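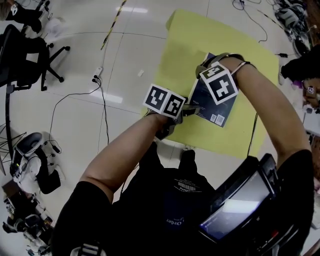 Figure 5. Dark blue book laid flat on a yellow-green sheet.

5. Preparing and covering books

This section explains how to get a book ready for the shelf with the Reveck covering kit. It applies to hardbacks and to paperbacks with a stiff cover. For books that are already damaged, repair them first and leave the glue to set overnight.

5.1 Before you start

You will need:
- the Reveck cutting gauge
- a roll of Tulteo clear film
- a bone folder or a plastic smoother
- sharp scissors
- a soft, dry cloth
- spine labels and barcode labels

Work on a flat surface with enough room to open the book fully. Lay down a sheet or mat so the covers do not pick up grit. Wash and dry your hands. Hand cream leaves marks under the film that cannot be removed later.

CAUTION: The cutting gauge has a fixed blade. Close the guard each time you put it down.

5.2 Cleaning the cover

1. Close the book and wipe the front, back and spine with the dry cloth. Wipe away from the spine.

2. Remove old price stickers. Warm them with a hairdryer on its lowest setting and peel slowly from one corner.

3. Rub off any sticky residue with a soft white eraser. Do not use solvent on cloth bindings.

4. Check that the corners are square. Press bent corners flat under the bone folder.
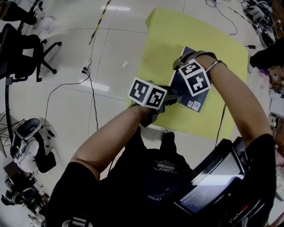
5.3 Fixing the labels

Labels go on before the film, so that the film protects them.

1. Place the barcode label on the back cover, 16 mm from the bottom edge. Keep it parallel to the edge or the scanner may need several tries.

2. Place the spine label 5 mm from the foot of the spine. If the spine is too thin, put the label on the front cover, close to the spine and at the same height.

3. Press each label down with the smoother, working from the middle outwards.

Note: If a book needs a second barcode label, leave a gap of at least 2 mm between the two. Scan both before you go on to the film.

5.4 Cutting and applying the film

1. Open the book and lay it face down on the film. Mark the film 30 mm beyond the cover on all sides.

2. Cut along the marks with the gauge.

3. Peel back a strip of the backing paper and lay the spine on it. Lower the front cover a little at a time, smoothing as you go — lifting the film once it has touched paper will tear the surface.

4. Do the same for the back cover.

5. Cut the film diagonally at each corner, then fold the edges in. At the spine, cut two slits and trim the tab level with the boards.

6. Open and close the book a few times. If the boards pull, the film is too tight and should be slit again at the hinge.

Note: Small bubbles usually settle within a day. Prick larger ones with a fine needle and press flat.

5.5 Ordering film

The standard roll is part number 181. The wide roll, for atlases and music scores, is ordered separately. Store rolls upright and away from radiators.

Section last revised Sep 15, 2022 by Charmaine Mabaso. Corrections to 5.3 supplied by Ľudovít Michalík.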